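About Ondinau

Ondinau is a stationery and paper goods company with a shop at the front, a workroom at the back, and a door between the two that has never closed properly. We sell pens, notebooks, ink, envelopes, desk pads and the odd stapler. We have been asked whether there is still a living in this. The answer changes with the time of year, and September is always very good.

How it started

The company was started by Mairéad Hanrahan and Eamon Ó Dubhghaill, who met while working in the purchasing department of an insurance office. Their job was to buy pens for a building full of people who stole them. Over several years they learned which pens got stolen first, which were left in the cup until the ink dried, and which came back in the mail with a guilty note. It was the most thorough product research either of them would ever do, and their employer paid for it.

When the office closed its supply room and told everyone to bring their own, Mairéad bought the leftover stock and the shelves it was sitting on. The shelves were the better buy. The stock included 659 rubber thimbles for counting paper, and if you order from us today there is a fair chance you will receive one whether you want it or not.

The name Ondinau came from Eamon, who says it was on a railway timetable he saw once. We have looked for it on maps and have stopped looking.

What we do now

The front of the shop is what you'd expect. You come in, you try things on the scribble pad, you write your own name (everybody writes their own name), and you leave with a pen or you don't. Trying things out is free and there is no time limit, though we do start sweeping at 5:30.

The back is where we check things. Every pen model we carry gets used for a month by somebody on staff before it goes on sale. It has to start on the first stroke after a night with the cap off. It has to survive a pocket. It has to be tolerable to hold through a whole page of handwriting, and it has to lie on a desk without wandering away, a test more pens fail than you would think. Round barrels are the usual offenders. Eamon is fond of them anyway, and so we carry a good many.

We also look at printed pens, the ones with a word or a company's name down the side. Serious pen people tend to be snobs about these. We aren't, partly on principle and partly on account of the fact that they make up a large slice of our orders. A plain dark barrel with small, light lettering is still the one most customers choose after we have shown them everything else.
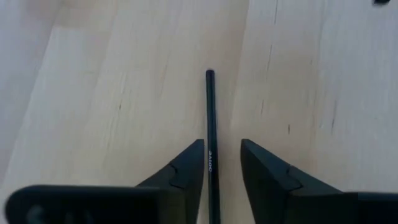 If you want something printed, our advice is to keep it short. One word is plenty. We once took an order for a mission statement, in full, on a ballpoint, and it came out looking like a hair. The customer was very happy with it and reordered, so feel free to ignore the advice. The minimum order is 500, and yes, people do ask for 98, and no, we can't, but Gareth will be pleasant about it.

The notebooks

Notebooks came later. We make 2 of our own and buy in the rest. The first is called the Clulov and has a stitched spine, a stiff cover and paper that puts up with fountain pen ink. The second is the Skodance, which is thinner and cheaper and outsells the Clulov every single month, much to the annoyance of the people who designed the Clulov. Both open flat. We would like it known that getting a notebook to open flat took us longer than choosing the name of the company, finding the building and hiring everyone in it.

Our envelopes come from Nic Aodha, a small family firm that has supplied us from the beginning and has never once answered the phone before 10 in the morning. The envelopes are excellent. We plan our mornings accordingly.

Who you'll meet

Mairéad runs the buying and has the final word on anything with a nib. She will ask what you're using at the moment and will try to keep her face still when you tell her.

Eamon does the accounts, in pencil, then does them again on the computer when the accountant complains. He also picks the window display, which explains the window display.

Gareth Haslam looks after printed orders. Send him your artwork in any format you like and he will write back asking for a different one.

Muireann Heffernan runs the workroom, binds the notebooks and repairs fountain pens. She can usually tell you what's wrong with one before you've finished the story of how you dropped it, but she'll let you finish.

Ngaio Baxter handles mail orders and packing. If your parcel arrived with more tape than seemed necessary, that was her, and she stands by it.

Things we don't do

We don't engrave while you wait. We don't sell gel pens that smell of fruit, after an incident with a warm stockroom. We don't price match, mostly because we'd have to find out what everyone else is charging. We don't offer a loyalty card either - there was one for a while, with stamps, and we kept losing the stamp.

We do take back any pen that quits early. Bring it in or mail it, tell us how long you had it, and we'll swap it for a working one. We keep the dead ones in a drawer. Muireann takes them apart when the shop is slow and writes down what went wrong, and more than one supplier has received a copy.

Coming to see us

The shop is open from 9:30 to 5:30. The workroom can be visited if you ask at the counter, and small school groups are welcome in the mornings provided they keep away from the guillotine. Parking is behind the building. The step at the front door is higher than it looks, and there's a ramp on the left side.

For printed orders, write to Gareth. For repairs, write to Muireann and please empty the ink out first.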